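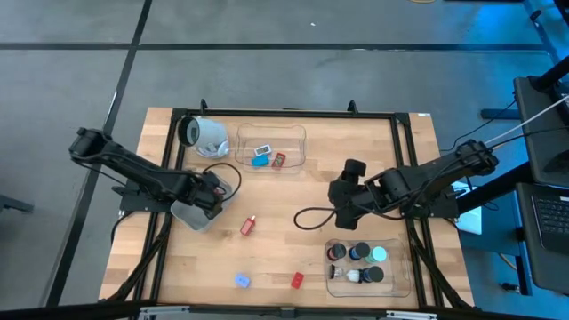 Does the diocese have to show us the survey behind a parish merger?

Serpil Soylu
posted 14th January in Parish Life

Our parish in Vinbridge is supposed to be merged with the one in Skolwood by July. Last month we were handed a glossy summary of the "listening process." It says 1192 people responded and that a "clear majority favored a shared future." I have been to Mass here for 17 years and I can't find anyone who remembers being asked about a merger. We were asked whether we valued cooperation with neighboring parishes. Well, of course. Who would say no to that?

I wrote to the chancery for the actual questions and the breakdown by parish. The reply thanked me for my engagement and sent me the same summary again. Do they have to release the numbers? And does the survey count for anything in church law, or is it window dressing?

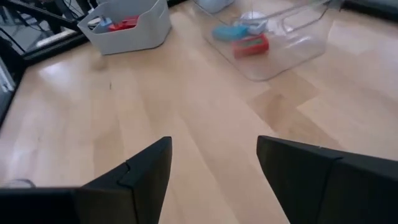 2 min read

Amr Tawfik

I'd separate the survey from the decision. Canon 515 says the bishop can't suppress or notably alter a parish without hearing the presbyteral council, which means priests. He has to consult them, but he doesn't have to do what they say. There's nothing in that canon about a vote of parishioners. So no, I don't know of any rule that makes him hand over a spreadsheet, and I'd be suspicious of anyone who tells you they have found one.

Where I would push is the reason. A merger is supposed to be done by written decree, and the decree should give its reasons, at least in summary. If the reason given is "the people want it," then the survey starts to matter, and you can fairly say the people were never asked. If the decree talks about priest numbers or debt, arguing over the survey won't get you far. My guess is that you'll see the second kind. Those summaries tend to be written for the bulletin.

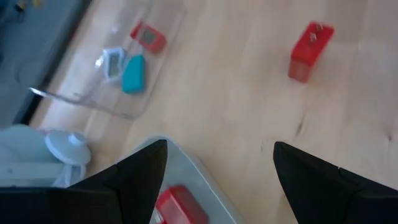

Red block, upper right, on a light wooden surface

Things I'd ask for in writing now:

The exact wording of every question
Whether one person could respond more than once
Responses from Vinbridge and from Skolwood, kept apart
The date the presbyteral council was heard

They may ignore you. Keep copies anyway. If a decree does come out and you want to contest it, the first step is a written request to the bishop to change or withdraw it, and the time allowed for that is short. Look up canon 1734 and talk to a canon lawyer before the decree is published. Don't wait for a meeting to be scheduled.
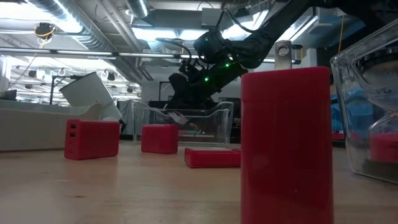

I'd also be careful with the petition route. People sign a petition, feel better, and miss the deadline, and a petition addressed to the local paper isn't a request to the bishop. Merging parishes and closing a church building are separate decisions too, so read the decree twice to see which one you've been given.

pewsitter_cadport

We had the same thing in Cadport. Three meetings, sticky notes on a wall, then the plan came out and it was the one the pastor had let slip before the first meeting. I don't believe in any of these surveys. Save your stamps.

Kurtuluş

Not so sure it's all theater. When my old parish was merged, the council minutes did change one thing, the Mass times. Small, but some of us drive. Ask your own pastor first, he was probably in the room. And 1192 sounds high to me for two parishes. Did they run it across the whole diocese?

Serpil Soylu

The summary doesn't say. I'm adding that to the letter.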